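Staseck opens second recording station for handling project

3/24/22

Staseck has opened a second recording station for its Negi project, which gathers examples of everyday handling tasks for use in training a learning system. The station came into service in March and is run jointly with Coltel, which supplies the storage and checking of the recordings.

The first station has so far produced 239 accepted recordings. Each is made by a member of staff who carries out a short task at a table with a gripper in each hand. Recordings are reviewed by two people before they are added to the collection, and those with gaps in the tracking are set aside.

Nele Brouwer, who leads the project, said the second station would allow the team to widen the choice of objects. "The early sessions relied heavily on boxes and cups, which keep their shape," she said. "We now wish to include cloth, and thin or open items that are harder to take hold of."

Operators complete three practice runs before their work is counted. The positions of the objects are changed between recordings, and markers fixed to the grippers allow their movement to be followed. 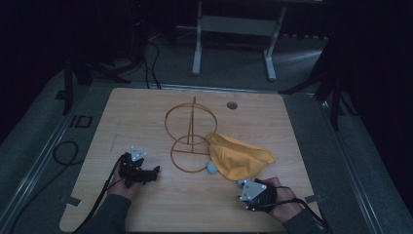

Roel Verhoeven of Coltel said that the written guidance for operators had been revised and would apply at both stations. Recordings made under the earlier guidance will be kept and labelled separately.

A request to use part of the collection has been received from Zirkomska. Staseck will consider it once the present round of recording has closed.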